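The year the river took the lower road, my grandmother decided she would make perfume. She was past seventy by then and had never worn a drop of it, but the road was out, the store in Wekmont couldn't send up so much as a sack of flour, and she had a kitchen full of orange peel from the winter and nothing to do with her hands. I was twelve, and I had been sent to stay with her in Zollton until my parents sorted out whatever it was they were sorting out, so I became her assistant, which mostly meant I held things and was told not to breathe on them.

She had a notebook from a man she called only "the druggist," who had rented her front room before I was born and left owing her a month. The notebook was what he left in place of the rent. It was written in brown ink and bad spelling, and halfway through, between a cure for warts and a way to clean brass, there was a page headed Lilta Water. Nothing on the page explained who or what Lilta was. My grandmother thought it must be a woman. I thought it must be a town, and we argued over it very happily for most of March, with the rain coming down and the stove going and the whole house smelling like marmalade.
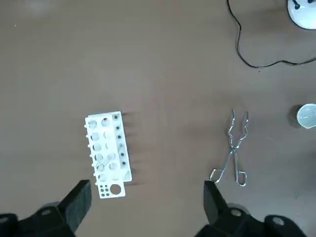 The druggist had left a few of his things as well, and those lived in a hatbox on top of the wardrobe, wrapped in newspaper so old that it came away in flakes. My grandmother unpacked them as if they were somebody's christening cups. I have bought myself a few such pieces since, new ones, and I find I still can't leave them in a cupboard. There is a white plastic rack for test tubes, which spends a good deal of its life lying on its side on a brown tabletop, and a pair of silver tongs to keep it company, and when I look through the round holes to the table underneath I am back in that kitchen with my sleeves pushed up. Hers was a wooden rack, to be fair, and it had a chip in one corner where the druggist (she said) had once thrown it at a cat. I never quite believed in the cat, but I liked to look at the chip.

We began with the peel, which had to be soaked, and then strained through one of my grandfather's handkerchiefs, and then soaked again in something clear that she kept behind the vinegar and that I was not to mention to my mother. After that came cloves. After that came a line in the notebook that neither of us could read, and this was where we lost the better part of a week. It might have said "violet root" or it might have said "violent heat," and you can see how a person would want to be sure. My grandmother put on her coat and walked up the hill to the Queiroz bakery to ask for an opinion, since they were the only people on our side of the water who owned a magnifying glass. She came home with a loaf under each arm and the news that it said "violin rest."

"Well," she said, hanging up her coat, "we'll let it sit, then."

So we let it sit. She put the jar on the windowsill with a saucer over it and every evening after supper she hummed at it for a while, an old dance tune with a great many verses, because we didn't own a violin and she felt something was called for. 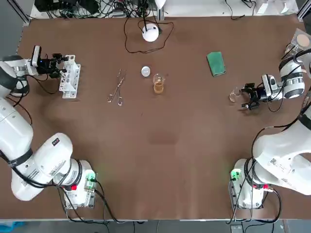
"What will it smell like when it's done?" I asked her.

"Like oranges and cloves, sweetheart," she said, "and a little bit like your grandfather's handkerchief."

She was right about all three. We opened it on the evening the men came to say the lower road would be passable by morning, and she put a dab on my wrist and a dab on her own, and we sat at the table sniffing ourselves like a pair of dogs. It was strong stuff. I could smell it on my pillow for days, and my mother, when she finally came up to get me, stood in the doorway with her suitcase still in her hand and asked who on earth had been baking a ham.

My grandmother laughed so hard at that she had to hold on to the stove rail. Then she poured what was left into a cough syrup bottle, pushed the cork in with her thumb, and wrote LILTA on a scrap of flour sack in her big square letters. She tied it around the neck with kitchen string and tucked it into my coat pocket, and all the way down the hill I kept my hand around it so it wouldn't knock against the buttons.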